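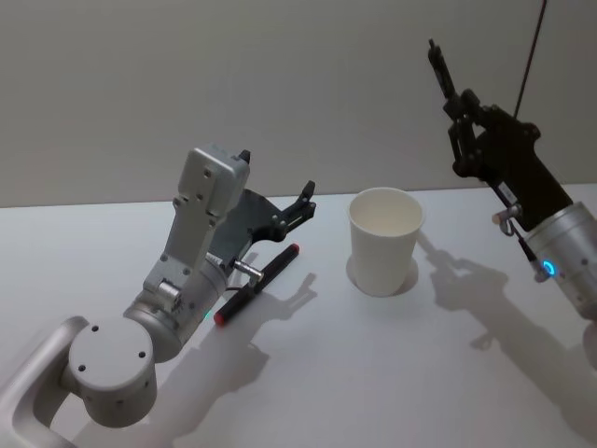
3. Methods

3.1 Study area and wing returns

Wings were collected from waterfowl hunters at Hallura and Rakena, two shallow wetland reserves where hunting is allowed by permit during a short open season. Both reserves lie on the same river plain and are managed under a single set of bag limits. Hallura has a larger area of open water and fixed blinds along its western bank. Rakena is mostly reed bed with narrow channels, and hunters there work from small boats or on foot.

Every permit holder received a set of prepaid paper envelopes before the season opened and was asked to return one wing from each mallard taken. The envelope carried fields for the reserve, the time of day, and the number of birds taken by the hunter on that outing. Species other than mallard were set aside and aren't considered further. Wings from birds found dead or recovered by someone other than the permit holder were also left out, as their date of death couldn't be fixed.

A total of 101 usable wings came back from 29 permit holders. Returns were uneven. A few hunters sent in a wing from nearly every bird they reported, while others returned a single envelope. We therefore treat the permit holder as a random effect in all models and don't weight returns by reported bag.

Envelopes were frozen on arrival. Wings were thawed in small batches, spread, pinned through the carpal joint and the tip of the outer primary, and air dried until they held their shape. Collection closed on 3 March 2019, and envelopes postmarked after that date were stored but not read. 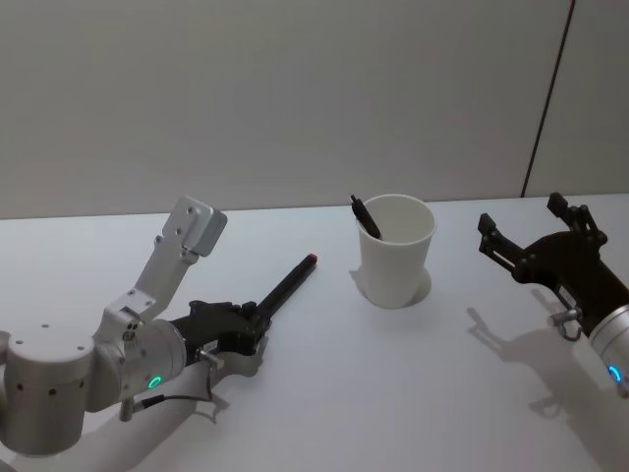
3.2 Age and sex assignment

Each wing was read by three observers (D. Mudgway, A. Brunton, and K. Faulkner) working alone. Readers recorded age as juvenile or adult, sex as male or female, and a confidence score for each. They had no access to the hunter's notes or to each other's scores. Age was assigned from the shape and wear of the tertials and their coverts, with the middle coverts used as a second check. Narrow, frayed tertial coverts were taken as evidence of a juvenile bird. Sex was assigned from the pattern of the tertial coverts and the extent of white on the underwing.

Where all three readers agreed, the assignment was accepted. Where two agreed, the majority reading was accepted only if neither of the two had given the lowest confidence score. The remaining wings were read again by B. Hollis, whose decision was final for sex. Age was left as unknown if the fourth reading didn't produce a majority. Nineteen wings went to this second stage, most of them early-season birds in the middle of molt.

Reader agreement was measured with Fleiss' kappa, calculated separately for age and sex. We also fitted a mixed logistic model with disagreement (yes or no) as the response and with reserve, week of season, and wing condition as predictors. 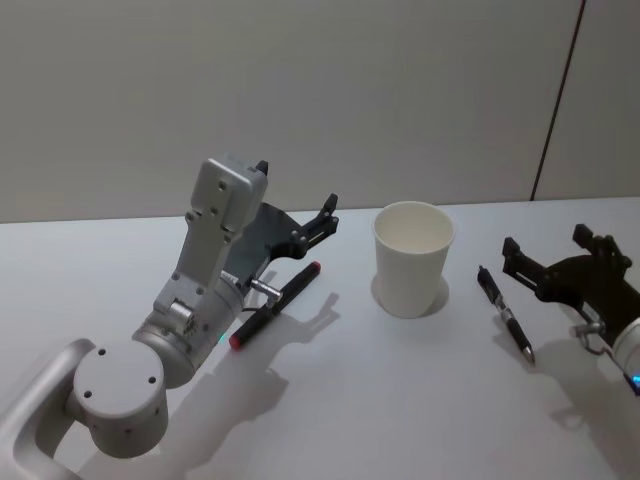

Wing measurements were taken from photographs as well as by hand, in order to test whether chord length could be recovered without handling the specimen a second time. The camera was mounted directly above the wing and a steel scale bar was laid parallel to the leading edge. Outline extraction depends heavily on what lies behind and beneath the feathers, and pale primaries in worn birds give little contrast on a light surface. A white tabletop against a pale gray wall, as in Figure 3, is a useful hard case: the two tones are close, and the thin dark vertical seam in the wall is the kind of straight line that an edge detector may accept as part of an outline. We used a matte blue board for all wings and cropped each photograph to the board before processing.

Hand measurements were made by D. McPhee with a stopped rule, flattened and straightened, to the nearest millimeter. Chord length from photographs was compared with hand measurement by major axis regression. Wings with broken or missing outer primaries were dropped from this comparison but kept in the age and sex data.

3.3 Juvenile ratio

The ratio of juveniles to adults was calculated for each reserve and for each week of the season, with unknown birds excluded. Juvenile mallards are more easily shot than adults, so the ratio in the bag overstates the ratio in the population. No band recoveries were available from either reserve to correct for this difference, and the ratios are reported as an index only. Confidence intervals were obtained by resampling permit holders with replacement.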